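Chapter 6

Asking for Things: Donations, Appeals and the Generosity of Strangers
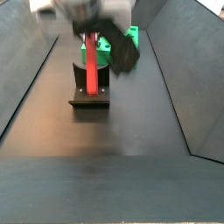 Why do people give to a charity or congregation at all?

Mostly they give when someone they know asks them, clearly, for a particular thing. Belief in the cause helps, and so does a guilty conscience, but the large surveys of good intentions that fill the shelves of this subject tend to come down to the same dull fact. A person who has been asked is far more likely to give than a person who has merely been informed.

Chapter 5 dealt with recruiting helpers. We now turn to the matter of getting hold of money and goods, which many organisers would prefer to leave until the building is cold and the electricity bill is red. Students who have come to this course from parish work, food cupboards or youth clubs will have met the type: a warm, capable person who can feed a hall full of strangers without raising her voice, and who turns the colour of putty when told to ring one shopkeeper about raffle prizes.

6.1 The Clurnau roof

We begin with a case that will be used throughout the chapter. The church at Clurnau had a leaking roof and a congregation of 139, if one counted the people who came at Christmas. In January its council put a notice in the weekly newsletter. The notice ran to nearly a page. It covered the history of the roof, the properties of slate, a disagreement with a previous builder and a verse from Haggai. In its last line it mentioned that gifts would be welcome.

It raised enough to buy a bucket.

Eduardo Torres, who had joined the council after missing the meeting at which he was elected to it, proposed a second attempt. He drew up a list of fifteen households and visited them in the evenings. At each he asked for a stated sum towards a stated part of the roof. Some people gave more than he asked for, some gave less, and one gave him a lecture on the previous builder. Eight of the fifteen gave something on the spot. The notice in the newsletter had been read, as far as he could establish, by its author.

Students often draw the wrong lesson from Clurnau, and decide that newsletters are useless. A newsletter is a perfectly good way to tell people when the jumble sale starts. It is a poor way to ask for a roof, for the reader can always suppose that the appeal is meant for the person in the next pew, who has a better coat.

6.2 Terms used in this chapter

An appeal is a request for gifts with a stated purpose and an end date. Without an end date it is a habit, and will be treated as one.

A restricted gift is money given for one purpose only. If Mrs Azevedo leaves a sum for new hymn books, it buys hymn books, however badly the boiler is behaving. Section 6.5 deals with what to do when the choir has disbanded.

A gift in kind is anything that isn't money. The term covers a van lent for a weekend, a carpenter's afternoon, and a piano that has to be collected by noon from a third-floor flat. The piano will come up again in section 6.4, under the heading of gifts to be declined.

A pledge is a promise to give later. Beginners enter pledges in the accounts as though they had arrived. They are advised to use a pencil.

6.3 What the asker is afraid of

Bernardo Barreto ran the Dridine furniture scheme for nine years, and kept notes on what new helpers said when he gave them a telephone and a list. Hardly any of them feared a plain refusal. They feared being thought rude, or being asked a question they couldn't answer, or having to face the person afterwards in the queue at the post office. His remedy was to have each of them make the first call to someone who had already agreed to give. The helper didn't know this. One may have doubts about the ethics of the arrangement, and exercise 4 invites you to have them, but the second call was generally made in a much steadier voice.

He also insisted on silence. Once the sum had been named, the helper was to stop talking. The untrained asker can't bear the pause and fills it with reasons for not giving: times are hard, of course there's no hurry, even a small amount would do. By the time the donor has a chance to speak, the price of a wardrobe has dropped to the price of a coat hanger.

Before reading further, find an appeal that has come through your own door or been handed to you after a service. Mark the sentence in which you are asked for something. Note how far down the page it falls, and whether a sum is named. Keep the sheet, as you will be rewriting it at the end of section 6.4, when you will be less kind to it than you are now.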